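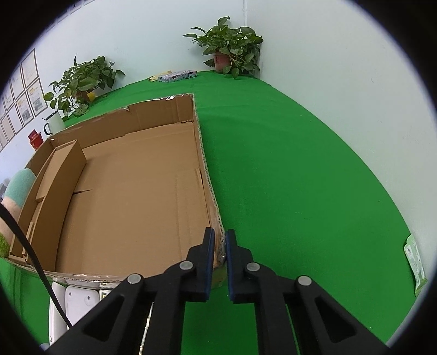
A cardboard box with no lid. Look along the top rim for the corrugated edges.

Why Is Cardboard So Strong?

Paper is floppy. I can rip a sheet of it without even trying, and I bet you can too. So how come a box made of paper can hold a big stack of books? I wondered about that for ages, and the answer is hiding in the edges!

Find a cardboard box at home and look closely at the side of a piece. You should see a wavy line squeezed between two flat lines. The wavy part is called the flute (yes, like the instrument, but you can't play it). The flat parts are called liners. All three are just paper, stuck together with glue that's often made from corn or potato starch.

Each little wave is an arch, a bit like the ones that hold up old stone bridges. Push down on an arch and the push gets spread out to both sides. One paper arch is pretty weak, but a box has loads of them in a row, and they all share the job. The gaps in between are full of air, so the box stays light.

I went to see the box factory in Staltow last May, and wow, it was noisy. Giant rollers with teeth like gears squash damp, steamy paper into waves. The roll I saw being loaded weighed 2230 pounds, and that's heavier than some small cars! It smelled like warm oatmeal in there.

Try it yourself

You need two sheets of paper, two stacks of books the same height, and some coins.

Lay one flat sheet across the gap between the books and add coins until it sags. Mine gave up almost right away. Now fold the other sheet back and forth like a fan, lay it across with the folds going from one stack to the other, and start again. I got to 39 pennies before mine slid off, and I think I could've kept going if I hadn't bumped the table.

Next, try making your folds skinnier. Does it hold more, or less? Write down your number each time, and ask a friend to try and beat it.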